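Skalimstead Workshop Group
Equipment planning meeting – minutes
March

Present: Gunhild Thoroddsen (chair), Valdemar Thorlacius, Brynhildur Laxdal, Muammer Canpolat
Apologies: Signe Lykkegaard (comments sent in writing, see item 4)

1. Minutes of the last meeting
Agreed with one correction. Under item 5 the supplier should read Mogensen, not Raklow. Gunhild to amend the file copy.

2. Budget position
Gunhild reported that the equipment line for the coming year is set at 4000. This has to cover the second bench, spares for the existing arm and any tooling. Nothing has been committed against it so far. Anything left over at year end goes back to the general budget and can't be carried forward.

Valdemar asked whether delivery charges come out of the same line. Gunhild confirmed that they do.

3. The existing bench
Muammer went through the state of the current bench. The arm stays on its pedestal at the left side of the table and the mat stays where it is. Work this month is with small items placed on the mat, at present the green lid and the white block. Tape is being used for both the mat and the cable. He would like the cable dealt with properly before money is spent on a second bench, and asked for trunking or clips to be added to the list.

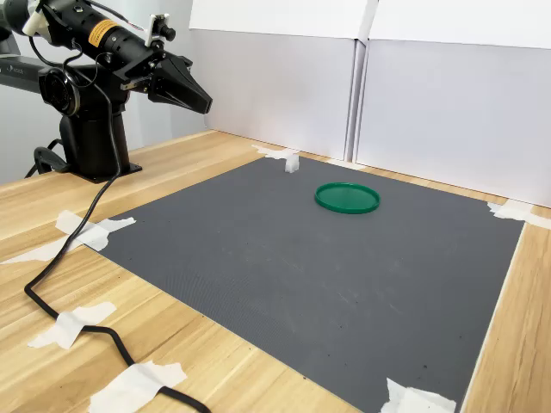

The current bench
Muammer Canpolat's workspace, Skalimstead

Brynhildur asked if the mat should be replaced at the same time. Muammer said the surface has some light scuffs but is good for another year. He would sooner have a way of fixing it at the corners so that it can be lifted for cleaning and put back in the same position. Valdemar suggested thin edge strips screwed to the table. Muammer to check that screws can go in without fouling the pedestal clamp.

Agreed: cable clips and edge strips to be bought now, up to a limit of 300 for the two together.
Action: Muammer

4. Second bench
Two options were discussed.

Option A, from Plirketley, is a complete bench with table, pedestal and side panels. The arm is priced separately and we have not had that figure yet.

Option B is to build the table ourselves to the same layout as the first and buy only the arm and gripper, from Mogensen. Brynhildur has drawn this up. She noted that the white boards at the back and side of the present bench were cheap and easy to fit, and saw no need to pay for anything better.

Signe's written comments were read out. She prefers option B as long as both benches end up the same height and the mats match, so that a job set up on one can be moved to the other. She is also concerned about storage during the build, as the back room is already full.

Valdemar was in favour of option A on grounds of time – he did not think the build would be done before the summer. Brynhildur thought it could be if the timber was ordered this month.

No decision. Full quotes to be obtained for both, with delivery shown as a separate line.
Action: Valdemar (Plirketley), Brynhildur (Mogensen)

5. Spares and tooling
Muammer asked for a spare set of gripper tips. Raklow have quoted 129 per set with a lead time of 3 weeks. Agreed to buy one set. A second set was discussed and left until the gripper for the new bench is known, in case the fittings differ.
Action: Muammer to order

Brynhildur asked for a labelled box of test items to be kept with each bench, as lids and blocks keep going back to the wrong shelf. Agreed, no cost.

6. Any other business
Valdemar reminded everyone that order forms need two signatures. One came back last month with only his on it.

Gunhild will be away for the first part of next month. Papers to Signe in the meantime.

7. Next meeting
To be fixed once both quotes are in. 10.30 start, same room.

Minutes taken by Brynhildur Laxdal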